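The Bowl at Wordale

The bowl came with the house, or that was how my aunt told it, and she told it every summer with her hands going like a conductor's. When she moved into the last cottage on the Vindilley road there was nothing in it but a stove, a smell of apples and one white bowl on the kitchen windowsill. She rang my mother that same evening to say she had been left a bowl! My mother thought she had said an owl, and drove out the next morning with a cardboard box and a pair of gardening gloves.

I loved that bowl. I loved it more than anything else in the house, and it was a house with a rocking horse and a trapdoor. It was round and deep and had speckles on the outside, and I was sure that if I learned them all by heart they would turn out to be a map. I used to lie on my stomach on the rug with my chin on my fists and work my way round it. There was a river, I decided, and a town called Grurberg where the speckles came thickest, and 249 people lived there and all of them kept bees.

My aunt never told me it was only a bowl. She asked what they did in Grurberg in the winter.

"They sell the honey," I said.

"Who to?"

I had to go away and think, and I came back the next day with a whole second town.

She had one rule, and it was about water. Every night before bed she put a little in the bottom, never more than would cover your finger to the first joint, and left it out till morning. It was for the house, she said. A house gets thirsty. I was allowed to pour when I turned seven, from the jug with the blue handle, and I held my breath the whole time – I can still feel how heavy that jug was, and how the water went suddenly flat and bright when it settled.

When she died the cottage went to a cousin who wanted the land, and the bowl came to me wrapped in 3 tea towels and a page of the Wordale paper. I had a flat by then, up 20 stairs, with a table too big for the room. I spread the black cloth over it, the good one, and put the bowl in the middle, and next to it the little black pot I keep for pencils. Then I poured the water. I hadn't planned to. I was halfway to the tap before I knew what I was up to.
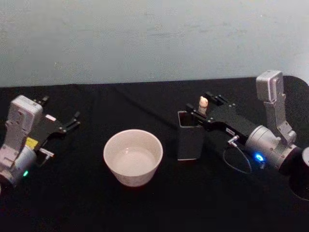
The bowl on the black cloth, with its water in.

It looked so well there! All that black round it, and the white simply shining, and the water lying in the bottom like a coin. I pulled up a chair and sat with my chin on my fists, forty years too old for it, and went looking for the river.

I couldn't find it at first. I turned the bowl a little, then a little more, very slowly so as not to slop, and tried with my glasses off. And there was Grurberg, just under the rim, every bit as crowded as I remembered. I was so pleased I said hello to it out loud.

The flat creaked, the way flats do in the evening when the pipes go quiet. I told it the water was there if it wanted any.

Then I fetched a pencil from the pot and the back of an old gas bill, and began to write down what they had all been doing since I left. The bees had done marvellously. Somebody had built a bridge.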